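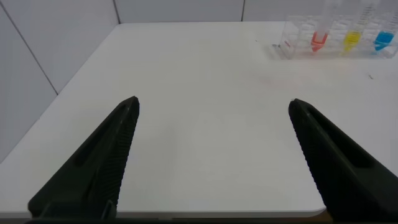

Parte 3 – Montar o tampo e nivelar a mesa

Se já tem as pernas apertadas (parte 2), o pior passou. Eu demorei 33 minutos nesta parte da primeira vez, com o manual original da Wernari ao lado, e foi ele que me baralhou – por isso escrevi a minha versão.

Vai precisar da chave sextavada que vem no saco, de um nível de bolha e de uma manta velha.

1. Estenda a manta no chão e pouse o tampo com a face boa para baixo. Eu saltei este passo na minha primeira Utport e ainda lá está o risco!

2. Centre a estrutura sobre o tampo. Deve sobrar a mesma margem dos dois lados; meça com fita, que a olho engana muito.

3. Enfie os 14 parafusos curtos à mão, só duas ou três voltas cada um. Ainda não aperte nada.

4. Agora sim, aperte em cruz, começando pelos cantos.

Cuidado: os parafusos compridos são da travessa traseira. Se os usar no tampo, furam-no de um lado ao outro.

5. Vire a mesa com a ajuda de alguém. Peguem pela estrutura, nunca pelo tampo.

6. Ponha o nível ao centro e vá rodando os pés até a bolha assentar. Cada pé sobe no máximo 10 mm.

Nota: se o seu chão for como o meu (casa antiga, soalho torto), os pés podem não chegar. O Donal Hayes, que montou a dele num sótão, meteu um calço de feltro debaixo da perna mais curta e ficou impecável.

7. Passada uma semana, volte a apertar tudo. Os parafusos cedem sempre um bocadinho.

Para limpar, pano húmido e detergente da loiça bem diluído. Nada de esfregões nem de álcool – tira o brilho às manchas, literalmente.

A calha dos cabos fica para a parte 4.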